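In Defense of the Box Nobody Labeled

02/04/2025

Every moving guide I have ever read wants me to write on the box. Kitchen, fragile. Bedroom, linens. Office, cables, side A up. The people who write these guides own a label maker and, I suspect, a second label maker for labeling the first. I have moved house often enough to hold an opinion, and my opinion is that the soft toys should go in whatever carton is left over, in whatever order they come to hand, with nothing written on the outside at all.

I came to this view in March, when we left the apartment on Bostley Street for one with a slightly larger kitchen and a much worse elevator. I did it properly at first. I paid 18 dollars for a set of color-coded stickers from a company called Drudetti, whose website promises a "calmer arrival." The plates got blue. The books got green. There was a gray sticker for "misc.," which the instructions asked me to use sparingly, and I ran out of those before lunch.

Then I reached the plush. There is no sticker for plush. The guides treat it as padding, something to stuff around a lamp, or else as a moral problem, to be sorted into Keep, Donate and Let Go while you thank each bear for its service. I don't thank bears. I also don't let them go, and neither do most of the adults I know, who will tell you the rabbit on the bed belongs to the cat.

What I have come to like about a carton of stuffed things is that it can't be packed wrong. Stand a cushion shaped like a Swiss roll against the back corner and it will stay there, being a Swiss roll, with its pink spiral showing. Put something yellow along the front where it can fold up over the edge. Whatever is still in its plastic can stay in its plastic. The carton can be missing its flaps and have its printing upside down, and a pink bear with a strawberry on its head can wait its turn on the rug, grinning, in no hurry whatsoever.
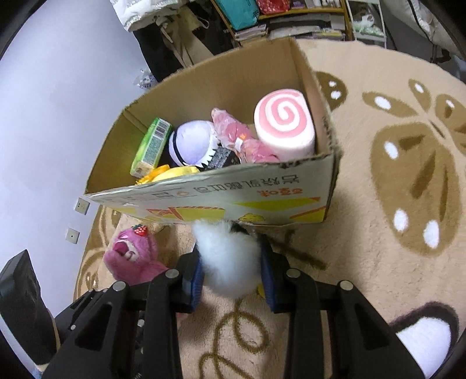 Thảo Doãn wrote to me after I tried out a shorter version of this argument in the building newsletter, and she was having none of it. An unlabeled box, she said, is a box you open last, and a box you open last is a box you move again unopened. She has one that has been through 3 apartments. She thinks it has toys in it. It could be a fondue set. Her advice was to write one word on the lid and get on with my life.

She has a point about the fondue set. But I would ask her to lift it. A fondue set announces itself – it clanks, it shifts, it has a fork somewhere that wants to come through the side. A carton of plush weighs nothing and makes no sound. I can pick mine out in the dark, and on the first night, when the fuse went, I did.

My other complaint about labels is that they make you decide. Once you've written "Toys, kids" on a box you have to explain to yourself why it is going in your own bedroom. The man at Prastport Storage, where half our furniture sat for a while, has a form with 112 categories of household goods on it, and he still paused when he got to me. "Decorative?" he offered. I said fine. It was kind of him.

I will concede the kitchen. Label the kitchen. Label anything with a blade or a cord, and anything your mother gave you. For the rest I recommend one open carton, set down in the middle of the floor, filled until the yellow one won't quite lie flat. The leftover Drudetti stickers are in a drawer, if anyone in the building wants them. I have plenty of blue.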